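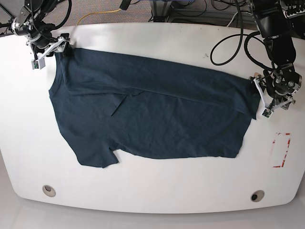

Soledad Oyelaran @soledadoyelaran · June 2020

So I finally got to the Trorka open day, and I have been talking about it to anyone who'll stand still, so now it's your turn (sorry, it's a long one!)

The whole morning was laundry. Proper laundry, a dark T-shirt on a white table and two black arms working on it between them. I could have watched them pull that top edge straight all day long. My mum would have approved of the tension.

Giuliana Echeverri was running the demonstration and she was so patient with us. I asked her why a T-shirt and she said cloth never lies the same way twice, so the arms can't just learn one set of moves and repeat it. Having done the ironing in our house for years, I felt very understood.

Their folding project is called Sesudo, and she told us they'd logged 174 folding attempts on it since February. She was quite open that plenty of those ended in a heap, and I liked her all the more for it. 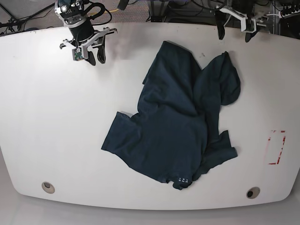 One dark tee, both grippers overhead, sleeves out either side.

Roya Ranjbar came along with me and got chatting to Tomás Figueiredo about the grippers, and I lost her for most of the tea break. She has a great many opinions on fingers now!

There's another open day planned over at Skilosside, they're hoping to do towels. If you get the chance, do go, and take a child or a nosy friend. Lovely people, and the biscuits were very good too.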